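We use cookies to remember your language and your place in the queue. Accept | Manage preferences

Last updated: 6 March 2018

Ticket 878: Label printer prints every order twice
Status: Resolved, grudgingly
Product: Waltik label software, desktop version
Site: Clestport warehouse, packing room
Opened by: Eino Saarela

Original report

Every order that comes through Waltik prints two shipping labels. The labels are identical, down to the tracking number. Our packers spotted it when the same customer in the same town seemed to be very fond of our candles. So far one parcel has gone out with both labels on it, and the carrier has billed us for both. I would like one label per order, as the brochure suggests.

Reply from support

Thanks for getting in touch, Eino. Please restart the printer, then the computer, then Waltik, in that order, and send us the log from the Help menu.

Eino Saarela

Restarted all three in that order. Restarted them again in a different order out of spite. Still two labels. Log attached. It is 59 pages long and most of it says "OK".

Reply from support

Thank you. The log shows each job being sent once, so the copy is being made after it leaves Waltik. Could you check the copies setting in the printer driver? Open Printers, right-click the label printer, choose Preferences, and look under Advanced.

Eino Saarela

Copies is set to 1. I changed it to 2 to see what would happen and got four labels, so at least the multiplication is sound. Changed it back.

I also tried a different USB cable, a different port, and a new roll of labels. Printing a test page from Windows gives me one test page. Printing from Waltik gives me two labels. I have now read more about thermal printing than I had planned to this year.

Reply from support

That is useful. Is any other software on this computer connected to the same store? We sometimes see this when an older shipping tool is still watching the order folder. Please also clear the packing bench of printed labels before the next test, so that we know which ones are new.

Eino Saarela

Fine. The old labels are in the recycling, and I have wiped down the spare table as well, on the theory that a clean surface impresses computers.
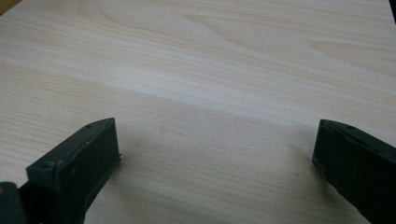 Attachment 1: tabletop, pale wood.

As for other software, we used Tandik until October. I uninstalled it myself and enjoyed doing so. It is not in the Start menu and it is not in the list of programs.

Reply from support

Tandik installs a background helper separately, and the main uninstaller leaves it behind. Please open Task Manager, go to the Services tab, and look for anything with Tandik or Vainio in the name. Vainio was the name of the helper in older versions.

Eino Saarela

There it is. "Vainio Print Watch", running, cheerful, set to start automatically. It has been picking up every file Waltik drops in the order folder and helpfully printing it again. Five months of loyal service from a program I thought I had deleted.

I stopped it and set it to Disabled. Sent 22 orders through. Got 22 labels. Counted them twice, which seemed fitting.

Reply from support

Glad to hear it. To keep it from coming back, please delete the Vainio folder under Program Files and move the Waltik order folder somewhere the old tool never knew about. The path is under Settings, Output. Restart afterward and run one more order.

Eino Saarela

Folder deleted, path moved, computer restarted, one order, one label. You can close this. I would still like a line in the setup guide telling people to look for the helper — somewhere near the front, before the page about choosing a color theme.

Reply from support

Passed along to the people who write the guide. Closing the ticket. It will reopen if you reply to it.

Eino Saarela

Thanks.

Status changed: Reopened

Reply from support

Closing again. Please don't reply to this one.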